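Sirkwood Opens Its Chore Study to the Public, and the Answer So Far Is "Some of Them, Slowly"

MURNBRIDGE, Wednesday, September 27, 2023 – People ask us the same thing wherever we go, at trade fairs and family dinners and once in line at the pharmacy: can a machine do my housework yet? Sirkwood has spent a good part of this year trying to give a fair reply, and today we are very happy to share the first results of the Zudeck Chore Study, which looks at the small, fiddly jobs that fill up a day at home or behind a shop counter.

The short version is that we are hopeful, and that you should hold on to your dish towels a while longer.

The study began in January with a list of 90 everyday chores, gathered from households, two bakeries and a hardware store here in Murnbridge. We boiled that down to 26 that could be tried at an ordinary table: folding a napkin, sorting screws, closing a lunch box, setting out a cup and saucer, clearing a tray. None of it would impress your grandmother, and that suited us fine. These are the things people told us they would gladly hand over (ironing came up too, loudly and often, but it will have to wait for next year).

Before a machine can try a chore, it needs to learn how a person does it. Our demonstrators work through each job with a gripper in each hand, picking up and putting down with two stiff jaws in place of ten clever fingers. It is humbling work! Thin things are the hardest, and chopsticks have a special place in our hearts by now. So far the team has recorded over 800 demonstrations, and new ones are added every week.
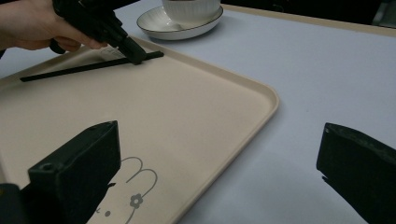
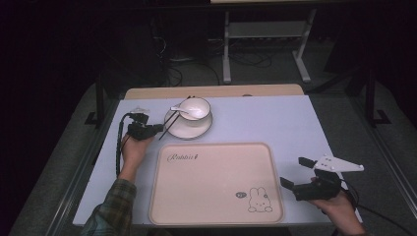

On the machine side, the picture is mixed. Jobs with one sturdy object and one clear place to put it go well, and our test arms now finish most of those without help. Jobs with two objects that have to end up just so, like a spoon resting in a cup, are still hit or miss. Anything soft, such as a napkin or a paper bag, remains a long way off, and we would rather say so plainly than promise a robot butler by the holidays.

Speed is the other sticking point. A person clears a small tray in a few seconds without giving it a thought. Our best arm takes 30 seconds on a good day, and it stops to reconsider more than any of us would like. For a shop that closes at six and wants the counter tidy by five past, that matters a great deal.

The next round of the study will be run together with our friends at Vídalín, who will lend us their test kitchen and, we hope, a good many more awkward dishes. Households and small shops in the Murnbridge area that would like to suggest a chore are warmly invited to write to the Zudeck study desk at Sirkwood. Please tell us what the job is, how often you do it and how much you dislike it.

About Sirkwood
Sirkwood builds and tests helper machines for homes and small businesses. The company is based in Murnbridge.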